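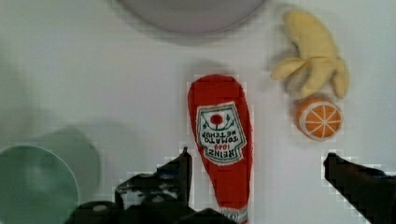
Plush Pantry Play Food

I've been stocking soft play food in my little shop for a good while now, and the Plush Pantry range from Drondik is the one I keep restocking (and the one my own kids keep nicking off the shelf). It's grocery-style play food in fabric, made for shop games, pretend barbies and the kind of lunch where the peas have to be served in a shoe.

The ketchup is the crowd favourite. It's a proper bright red, slightly fuzzy to the touch, with the white keystone label bordered in green and the little tomato sewn on the middle, so even kids who can't read yet know exactly what they've got hold of. Mine gets squeezed over everything, including the dog. The Heinz label reads "Tomato Ketchup" in small letters under the 1869, and I've had grown-ups buy one just for the kitchen windowsill!

Then there's the banana, which comes partly peeled, with pale yellow flaps flopping out to the sides. I love this one. Toddlers grab it by a flap and swing it about, and it's a good shape for small hands that can't quite manage a chunky toy yet.

What I like about it

It's quiet. If you've ever lived with a basket of hard plastic fruit and floorboards, you'll know why I put that first. A plush banana hurled down the hallway at 6 in the morning makes no noise whatsoever, and it doesn't hurt when you tread on it on the way to the kettle.

The colours are cheerful too, which helps at pack-up time, when the red bottle is always the first thing found and the beige bits are always under the couch. I keep ours in a shallow tub near the play kitchen and it all squashes down nicely, so you can fit more in than you'd think.

Which pieces to start with

If you're buying for one child, get the ketchup and the banana and see how you go. I sell them singly as well as in bundles, so you can add a piece at birthdays (grandparents, this is your moment). For playgroups and family day care I'd go straight to the Climinitz bundle, because one ketchup bottle between six three-year-olds is asking for trouble.

The Staltach bundle is the smaller of the two and fits in a gift box. I can tie it up with ribbon if you pop a note in at checkout.

Washing

I do mine by hand in a bucket of cool water with a squirt of wool wash, then squeeze them out in an old towel and leave them in the shade. Full sun isn't kind to strong reds, and the thicker bits take a day or so to dry right through. I've put the banana through the machine inside a pillowcase on a cold gentle cycle and it came out fine, flaps and all, but I wouldn't risk it with anything that has a label sewn on. Please keep them out of the dryer.

For sticky fingermarks, a damp face washer does the job.

Ordering

Ketchup bottle: item 514
Peeled banana: item 560
Staltach bundle: item 307
Climinitz bundle: item 3460

I pack orders myself most mornings, and anything in before 10 am goes out the same day. Local pick-up is from the Chu Arcade shop, through the side door next to the bike racks (ring the bell, I'm usually out the back with a tape gun). The Climinitz bundle sold out in May and took ages to come back, so if you need it for the start of term, get in early.

If something arrives with a loose stitch, send me a photo and I'll swap it. Returns are fine within the month as long as it hasn't been played with or chewed, and postage back is on me if the mistake was mine.

Are they right for babies? I sell them for kids who are past the stage of putting everything in their mouths. For the really little ones I've got a separate shelf of rattles and cloth books, and I'm always happy to help you choose over email.

One more thing, as I get asked it every week: yes, you can buy two ketchups. Plenty of people with twins do!

Print this page | E-mail this page to a friend

Contact us | Copyright Plush Pantry at Chu Arcade. All rights reserved. | Back to top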